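Denim

Denim is a sturdy cotton cloth woven in a twill pattern, in which the crosswise thread (the weft) passes under two or more of the lengthwise threads (the warp). This produces the slanting ribs that set denim apart from plain-woven cotton cloths such as canvas. In the most common kind, the warp is dyed with indigo and the weft is left white or undyed, so one side of the cloth is mostly blue and the other mostly pale. Denim is used above all for jeans, but also for jackets, shirts, skirts, shorts, bags, aprons and furniture covers.

Name

The word is usually traced to the French serge de Nîmes, meaning a serge cloth from the city of Nîmes in southern France. How closely the early French cloth resembled modern denim is not settled. Serge de Nîmes is generally described as a blend of wool and silk, while English cloths sold under similar names by the 18th century were often made wholly or partly of cotton. The word "jean" has a separate history and is commonly linked to Genoa, in Italy, where a cotton twill used for work clothes was traded. In the 19th century jean and denim were sold as two different fabrics. Jean was woven with warp and weft of the same color, and denim with one colored and one white thread. The garment kept the first name and the fabric the second.

Weave

Most denim is a three-by-one twill, meaning that each weft thread goes under three warp threads and over one. Lighter cloth for shirts is often woven two-by-one. The ribs may run up to the right (right-hand twill) or up to the left (left-hand twill), and left-hand twill is often said to feel softer after washing. In broken twill the direction is reversed at short intervals, which keeps the legs of a garment from twisting as the cloth shrinks.

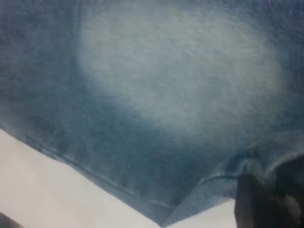

Denim with a faded area. The slanting lines of the twill show best in the upper right.

Cloth woven on older shuttle looms has a closed, firm edge on each side called the selvage (from "self-edge"). The weft on these looms is a single thread that travels back and forth, so the edge does not unravel. Modern projectile, rapier and air-jet looms are faster and make wider cloth, but each weft thread is separate and the edges are left with a fringe. Selvage denim is narrow and slow to make, and usually costs more. The edge is often marked with a colored thread, which in earlier times helped mills tell one customer's order from another's.

Denim is sold by weight. In the United States this is given in ounces per square yard. Light denim for shirts and summer clothing is usually below 10 ounces, ordinary jeans fall between 11 and 14 ounces, and cloth of 15 ounces or more is considered heavy. Very heavy denim is stiff when new and may take months of wear to soften.

Dyeing

Indigo does not dissolve in water. To dye cotton, it must first be changed chemically into a form that does dissolve, known as leuco-indigo or white indigo, which is yellow-green in the vat. The yarn is dipped and then lifted into the air, where oxygen turns the dye blue again. Each dip adds a thin layer, and deep shades need many dips.

Because the dye stays near the surface, the center of each thread remains pale. This is called ring dyeing, and it is the reason denim fades as it does. When the outer part of the thread is rubbed away, the white core shows through, first at the places that bend and rub the most.

Two methods are used in most mills. In rope dyeing, several hundred warp threads are gathered into a thick rope - a common figure is near 400 - and the ropes are run through a line of vats. They must afterward be pulled apart and laid side by side again before weaving. In slasher dyeing, the threads are spread out as a flat sheet, then dyed and coated with starch in one pass. Slasher dyeing takes less floor space, while rope dyeing is generally thought to give a more even color.

Natural indigo, taken from plants of the genus Indigofera and several others, was replaced almost entirely by synthetic indigo in the early 20th century. Sulfur dyes are used for black denim and are sometimes applied under or over indigo to change the shade.

Finishing

Cloth fresh from the loom is singed to burn off loose fibers and may be skewed, or pulled slightly off square, to offset the natural twist of the twill. Most is also preshrunk by a mechanical process. Denim left without preshrinking can lose up to a tenth of its length in the first wash.

Denim garments sold without a wash are called raw or dry. Others are treated after sewing to soften the cloth and lower the color. The main treatments are:

Rinse wash: a short wash that removes starch and loose dye with little change in shade.
Stone wash: tumbling with pumice stones, which wear away the surface of the yarn.
Enzyme wash: the use of cellulase enzymes to loosen surface fibers and the dye they carry.
Acid wash: tumbling with stones soaked in a bleaching agent, giving strong contrast. Despite the name, acid is not the usual bleaching agent.
Laser finishing: burning away dye in a set pattern.

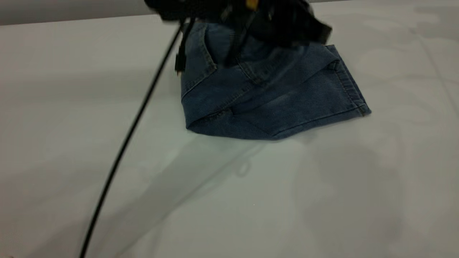 A folded pair of blue denim jeans.

Local fading at the thighs, knees and seat may be done by hand sanding, by spraying with potassium permanganate, or by laser. Sandblasting was once widespread, but the fine silica dust it raises can cause silicosis, a serious lung disease. Turkey banned the practice in 2009 after cases among workshop employees, and many clothing companies have since stopped using it.

Garments

The riveted work trouser was patented in the United States in 1873. Copper rivets were placed at the corners of the pockets and other points of strain, and the trousers were sold to miners, railroad workers and farmhands. They were known as waist overalls well into the 20th century. Western films helped make them popular as casual wear in the 1930s, and by the 1950s they were closely tied to youth culture, to the point that some American schools did not allow them.

Denim shorts exist in two broad types. Cut-offs are made from full-length jeans and have a raw or frayed hem. Sewn shorts are cut to length from new cloth and hemmed. Waists may be fitted with a button and zipper in the manner of jeans, or with elastic or a drawstring, an arrangement common in children's clothing and leisurewear.
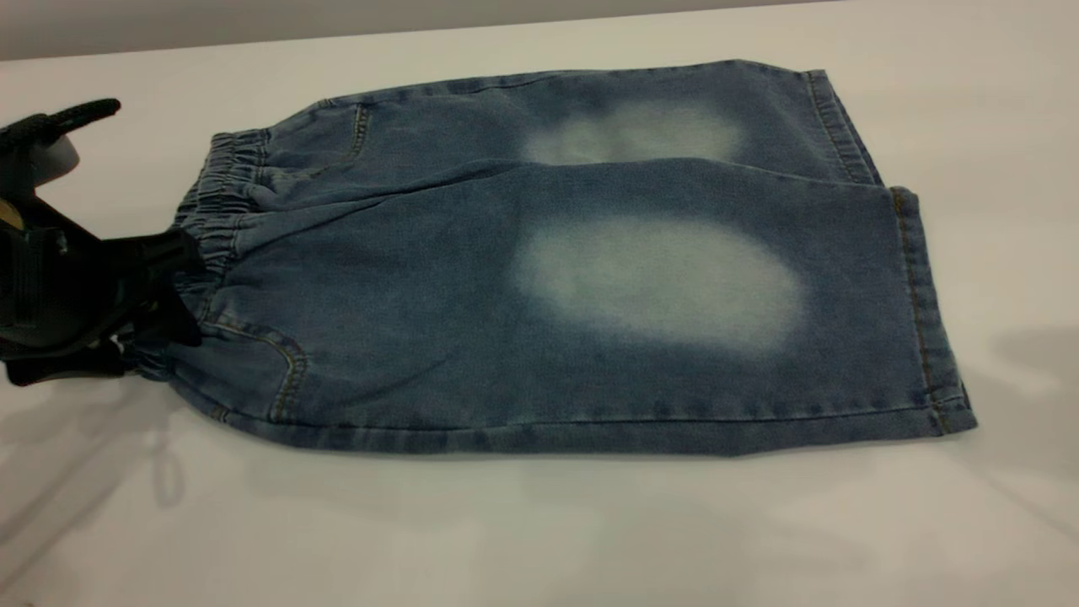

Denim shorts with an elastic waistband and pale faded patches on the legs.

Stretch denim contains a small share of elastane, usually between one and three percent, in the weft. It became common in women's jeans during the 1980s and in men's jeans after the turn of the century. Polyester may be added to help the cloth keep its shape.

Environmental effects

Growing cotton takes large amounts of water, and dyeing and washing add to the total. Estimates for a single pair of jeans vary widely with the region and with what is counted, and figures above 2,000 gallons have been quoted. Waste water from dye houses can carry indigo, salts and sulfur compounds. Ozone treatment, foam dyeing and the reuse of rinse water are among the methods adopted to cut this load.

Worn denim can be shredded and spun again, though the recovered fibers are short and are normally mixed with new cotton. Shredded denim is also made into building insulation.

See also

Chambray
Dungaree
Indigo dye
Selvage
Twill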